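The Long Way Around to a Folded Shirt

Anyone who has shared a house with a full laundry basket knows the feeling of walking past it, promising to get to it later, and walking past it again. Eero Pelkonen has turned that feeling into a line of research. For the better part of two years he has been trying to find out how much a robot can learn about handling soft, floppy, uncooperative things from people who are simply doing it themselves, with a gripper in the hand where their fingers would normally be.

His project is called Listine, and it lives in a bright white room at Kevville, up a flight of stairs and past a kitchen where the coffee is strong and the mugs never match. I had expected robots when I got there. What I found was mostly people, bent over their work with the kind of quiet you get in a sewing class, and an occasional click as a set of jaws came together.

"A shirt is a terrible object," Pelkonen told me cheerfully, before I had even put my bag down. "A box stays a box. You pick up a shirt and it is a new shape, and you put it down and it is another new shape, and the robot has to have an opinion about all of them."
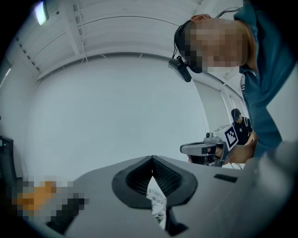
The idea behind Listine is easy enough to explain over lunch, though it took the team a long while to get it working. A person wears a small camera on the head and works with a handheld gripper that carries a camera of its own. The black-and-white square markers fixed to the grippers help the software work out where each tool is in space, so that every reach and pinch can be replayed later as a path a robot arm might follow. The head camera fills in the rest, taking in the wider view that a person has while working and a gripper doesn't.

That second view is where the method gets interesting, and it is also where the arguments started. A camera on a gripper gets wonderfully close to the cloth, right down into the mouth of the tool, but it loses track of nearly everything else once the fabric is in the jaws. A camera on the head keeps the bigger picture and misses the fine business at the fingertips – the slip, the bunching, the moment when two layers come up where you wanted one. For the first months the group trained on one or the other and got results that Pelkonen describes as "very confident and quite bad."

The fix they settled on is a piece of software named Grirka, which lines up the two views in time and then, for short stretches of training, hides one of them. The model has to guess what the missing camera would have been telling it. Do that often enough and it begins to lean on whichever view is more useful at the moment, much the way you glance down at your hands when threading a needle and look away again once it's through.

The group's latest round of work used 3,042 recorded attempts, gathered by 11 people handling 135 different cloth items, from dish towels to scarves to a few baby socks that I was told are much harder than they look. They then ran 300 trials on a robot arm, with fabrics it had not met before. The version trained with Grirka did best on the messiest piles, and it made fewer of the double grabs that had plagued the earlier models. On neat, flat cloth it did hardly any better than the plain approach, and Pelkonen was careful to tell me so twice.

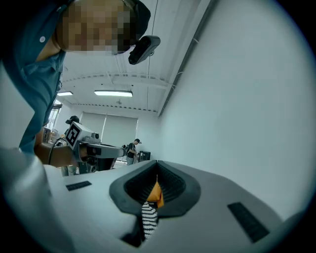
Story and pictures: Kanagaratnam

I asked if I might have a go, and they were kind enough to let me. Holding one of the grippers is a humbling business. You know perfectly well how to pick up a sock, you have been doing it since you were small, and yet with the tool in your hand you find yourself pinching at the air a little to the left of it. It took me most of an hour to stop poking and start reaching, and by then my shoulder had plenty to say about it.

Pelkonen thinks this clumsy stage matters more than people in his field let on. The early recordings from any newcomer are full of fumbles and second tries, and the usual habit is to throw those away and keep only the clean runs. Listine keeps them. When the team left them out, the arm would do fine until something slipped, and then it would carry on folding nothing at all – arms-length manners and an empty hand. With the fumbles back in, it was more inclined to stop and reach again.

There is plenty it still can't do. Thin, slick linings give it trouble, and so does anything inside out. The arm works slowly, too, slowly enough that I finished a sandwich during one pillowcase. Pelkonen would like to send the grippers home with people next, into real bedrooms with poor light and a cat on the bed, though he worries about how the markers will hold up when they are half covered by a duvet. The new mounts for that are due in December, and in the meantime he has asked everyone in the group to bring in their worst fitted sheet.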